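Illton Community Help > Home and Laundry > Folding and storage

How do you fold a child's zip-up hoodie so it stays folded?

Posted by tallside_knitter, 11/23/21

Hello all! I have finally got round to sorting out the little one's drawers and I'm loving it, I really am. T-shirts done, leggings done, vests in a lovely row. Then I get to the hoodies and it all goes to pot.

The hood is the trouble. If I fold it in first I get a great lump at the top, and if I leave it till last it flops open the minute I pick the thing up. The zip doesn't help either, it makes the front buckle. They're for a drawer 28 cm wide and I'd like them standing on edge so the patterns show, because choosing the pattern is the best bit of our morning!

I've been putting them flat on their backs with the front facing up and bringing the sleeves in first. Is that the right way to start or should they be face down? I've tried it both ways and can't decide.

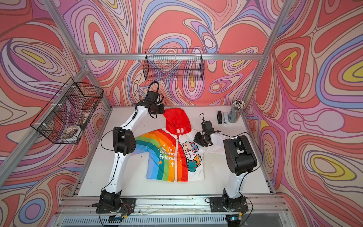 marrowfat replied:

Front up is fine for a zip one, so carry on! I used to do them face down like jumpers and the zip always ended up wandering off to one side. With the front up you can see it the whole time and keep it straight.

My way, after a lot of goes (we have hoodies coming out of our ears in this house):

Do the zip right up to the top. Give the hem a little tug so the zip lies straight from neck to bottom.

Fold one sleeve in across the body, then the other on top. If the sleeves are long, turn the cuffs back down towards the hem so they don't poke out of the far side.

Smooth the hood out flat. Press the air out with your palm, starting at the neck and going up to the tip. Then tuck the two sides of the hood in so it's a bit narrower than the shoulders.

Now fold both sides of the body in towards the zip, so you have a long strip with the hood sticking out of the top like a flap. Leave the hood alone for now!

Bring the hem up to just under the neck, then fold in half again. Last of all, pull the hood down over the whole bundle and turn it inside out round it, like a pair of socks. It makes a fat little parcel and you can throw it across the room and it will stay shut. Brilliant for swimming bags and for the car.

For your drawer it might come out too fat, in which case fold the hood down flat over the chest before you do the hem, and stand it up with the fold at the top. Mine hold each other up once there are enough of them in the row.

One more thing, wash anything with a big print inside out and it'll stay bright for ages. I've got a Sirurik one from the market that has been through two children and the colours are still gorgeous.

pegbag77 replied:

just hang them up?? two hooks on the back of the door, job done

odd_sock_drawer replied:

I do the parcel one as well and it's great, but I'd add that thick fleecy ones don't like it. The hood won't stretch round and you end up straining the neck seam. For those I roll instead. Sleeves in, sides in, hood folded down, then roll from the hem up as tightly as you can. They take up a bit more room but they look so jolly all lined up, and they go nicely in a shoebox if your drawer is deep.

If the front still buckles, try undoing the zip 2 cm at the bottom before the last fold. That cured it on our stiff ones. Also my daughter can do the rolling herself now, which has made putting the washing away much more fun!

tallside_knitter replied:

Oh these are fab, thank you! Did the sock trick on three of them before tea and it works a treat on the thin ones. Going to try rolling the fleecy ones tomorrow. And pegbag77, I would, but the back of the door is already full of dressing gowns.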